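Grodell's Leaf Pickup Returns in November, With a Second Pass for the Hill Streets

Residents of Grodell who have been eyeing the oaks and wondering when the town would get around to announcing leaf season can relax, for the schedule is finally out and it is a good deal friendlier than last year's. Collection begins in November, and every address in town, all 2,858 of them, will get at least one visit from the crews.

The streets between Drallero Park and the old Jimano bakery, where the trees are oldest and the leaves seem to keep falling long after everyone else has put the rake away, will be visited 2 times this year. Neighbors up there had been asking for that for several autumns now, and it's lovely to see it happen at last!

Leaves may be left loose at the edge of the lawn or packed in paper bags, whichever you find easier on your back. Bags should weigh no more than 50 pounds and be out by 8 in the morning on your collection day. Please keep branches, pumpkins and flowerpots out of the piles, and try to leave the storm drains clear, as a good hard rain on a blocked drain can make a pond of the whole corner (folks on Sarıgül Lane will remember last fall's very well).

Paper bags are on sale at the town hall counter, and the garden center on Sarıgül Lane has promised to keep a stack by the register through the end of the season. Anyone who would like to compost at home can pick up a free leaflet at the library, next to the seed packets.

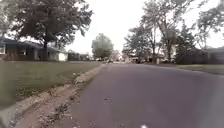 What happens if I miss my collection day?

You can bring bagged leaves to the Drallero Park drop-off until the end of December, free of charge for Grodell residents.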